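Laundry Helper: Final Report

Team: Mingxuan Zeng, Tharushi Herath, Lyle Montoya
Project advisor: Hannelore Kramer
28 November 2023

1. Summary

Our team set out to get a humanoid robot to take one piece of clothing out of a basket and put it into a front-loading washing machine, working in a shared workshop with ordinary tools and a student budget. We named the control software Zetano. By the end of the project the robot could hold the basket steady with its left hand, pick up a soft item with its right, and put it through the door opening in most of our runs. It could not close the door, and it could not sort clothes. This report covers what we built, how we tested it, what went wrong, and what we would change.

2. Background

Mingxuan worked on the arm control, Tharushi on the vision side, and Lyle on the mechanical work and wiring. Hannelore Kramer met with us every other week and signed off on the safety plan. Imani Kombo, who runs the workshop, let us keep the robot set up next to the washer between sessions. That saved us a lot of time, since moving it meant redoing the calibration.

We picked laundry for two reasons. Clothes are soft and never look the same twice, so a fixed recorded motion does not work. The washer, on the other hand, stays where it is and has a round opening with a hard edge. We wanted a task with one easy half and one hard half, so that if the hard half failed we would still have something to report.

Our original proposal also included folding. We dropped it in August, after the first look at how long the picking part was going to take.

3. Hardware

3.1 Base robot

The robot body came to us as a used research platform, with legs, two arms and a head camera. We did not change the legs. For this project the robot stands in place and the balance controller is left on at a low setting. All of our own work is in the arms, the hands and the head mount.

3.2 Hands

The two hands are different. The left one has articulated fingers and is shaped more like a human hand. The right one is a gripper with its mechanical parts left exposed. At first we planned to have two matching hands with fingers, but the finger hand turned out to be slow to close on loose cloth. It tended to push a shirt along the bottom of the basket before it got hold of anything. The gripper closes faster and pinches better. The finger hand is good at hooking over a rim and staying there, which is what the basket needs.

Lyle made the adapter plate for the right wrist. The first plate was printed and cracked at a bolt hole during the second week of use. The second was cut from aluminum sheet and is still on the robot.

3.3 Wiring

The power and signal cables for the hands run outside the arms. We know this is not a good permanent answer. Routing them inside would have meant taking both forearms apart, and we did not have spare seals. Instead we left enough slack for the full reach and checked the slack before every session. Twice a cable caught on the edge of the basket and the arm stopped on its force limit. After that we added a step to the start-up checklist: move both arms slowly through the full path with no clothing in the basket and watch the cables.

3.4 Camera

The camera sits in the head and looks down over the robot's own arms and legs. We tried it at three tilt angles. The steepest one gave the best view into the basket but lost the washer's opening. The one we settled on keeps the opening and the basket in view together, so the head does not have to move between picking and placing.

4. Software

Zetano is a state machine with six steps: find the opening, find the basket, hold the basket, pick, lift, and place. Each step has a time limit. If a step runs over, the arms go back to a resting pose and the run counts as a failure.

Finding the opening was the simplest part. The rim is close to a circle in real life and shows up as an ellipse in the camera view, so we fit an ellipse to the bright edge and work out the position from that. We store the result at the start of a session and only redo it if somebody has bumped the robot.

Finding the clothing was harder. We first used a color threshold set against the inside of the basket. That worked on dark clothes and failed on light ones, where a cream towel nearly disappeared. Tharushi replaced it with a depth check that looks for anything sticking up from the basket bottom. The depth check has trouble with thin items lying flat, so the final version uses both and takes whichever gives the larger region.

The pick point is the highest spot in that region. We tested a more careful method that looked for folds in the fabric, but it took 5 seconds longer per pick and did not raise the success rate enough for us to keep it.

The place step moves the gripper to a point just in front of the opening, waits until the arm has settled, then goes in, opens, and backs out along the same line. The waiting point was Mingxuan's idea. Before we had it, the arm came in on a curve and clipped the rim.

5. Test setup

The test area is a tiled floor with a front-loading washer against the wall. A person opens the door all the way before each run. The basket goes on the floor under the open door at an angle, with its near edge where the left hand can get to it. We marked the tiles with tape for the first sessions and later stopped, because we wanted to know whether the robot could handle small changes in basket position. It could, as long as the basket stayed under the door.

One person always stood at the emergency stop. The second ran the laptop and the third wrote down the results. The washer was unplugged for every test and no water was used at any point.

Light was a bigger factor than we expected. The tiles and the washer both have a sheen, and in the afternoon the reflections were strong enough to throw off the ellipse fit. We got around it by masking out everything below the opening and by doing most of our sessions in the evening. The mask is a fix for this room only. Someone using our code somewhere else would have to draw a new one.

6. Results

We did 30 scored runs with the final software. A run counted as a success if the item ended up fully inside the drum without a person touching anything.

Most of the failures came at the pick step. The gripper would close on too little fabric, lift, and lose the item on the way up. Heavier items such as sweatshirts were dropped more often than T-shirts. We had 2 runs where the item went partway in and was left hanging over the rim. We counted those as failures even though a small push would have finished the job.
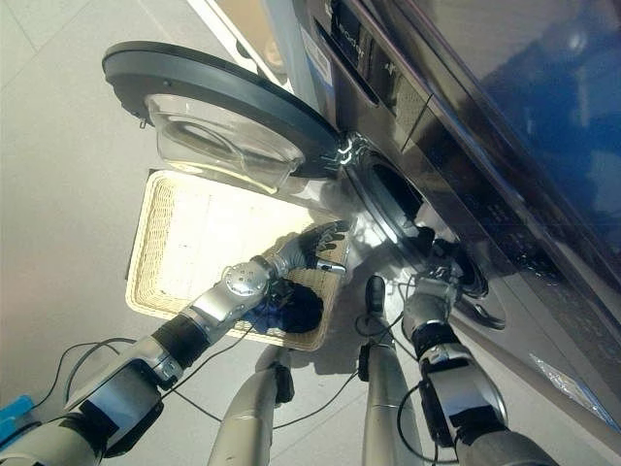
The hold step was the most reliable part of the system. Before we added it, the basket slid every time the gripper pressed down on the clothes, and the stored basket position was wrong by the time of the next pick. With the left hand hooked over the edge, the basket stayed close enough to its starting spot that we could reuse the position for a second item. We had not planned on using the left arm at all, and it ended up making more difference than any of the vision changes.

The weak point of the hold is that the left hand takes up space. When an item sits right beside the fingers, the planner refuses to send the gripper there, and the run times out. Lyle suggested letting go, moving the hand along the rim and holding again. We wrote this but did not have time to test it properly, so it is turned off in the version we handed in.

7. Problems and fixes

Wrist drift. After a long session the right wrist reported a slightly different angle from its true one. Lyle found a loose set screw. Thread locker fixed it.

Software freezes. The vision process sometimes stopped sending updates while the arm kept moving toward its last target. This was the most serious problem we had. We added a watchdog that stops both arms when vision data gets too old. It should have been there from the first day, and Hannelore told us so.

Door contact. On some early runs the right forearm brushed the open door. We added the door to the planner as a fixed shape, a bit larger than the real one.

Schedule. We lost most of two weeks waiting for a replacement motor driver. We used the time to write the logging tool, which we should have done earlier anyway. Without good logs from the first month, we can't compare the early gripper settings with the later ones.

8. What we would change

We would start with softer pads on the gripper. The ones we have are hard rubber and slip on smooth fabric. Tharushi tried a strip of shelf liner on one finger near the end and it looked promising, but we did not run enough tests with it to report a result.

We would also check the grip after lifting. Right now the arm goes on to the washer whether or not it is still carrying anything. A second look in the basket after the lift would catch most of the dropped items and let the robot try again — probably the cheapest improvement left to make.

Closing the door is a bigger job. The robot would have to let go of the basket, get the basket out of the way, and push the door along its arc without losing its balance. We think the balance part needs a person who knows the leg controller better than we do.

9. Handover

The code, the logs and the drawings for the adapter plate are on the shared drive in the workshop folder. The start-up checklist is taped inside the tool cabinet. Anyone picking this up should read the checklist first and redo the camera calibration, even if the robot does not look like it has been moved. The spare printed plate in the drawer is the cracked design and should not be used.

Thanks to Imani Kombo for the floor space and the late evenings.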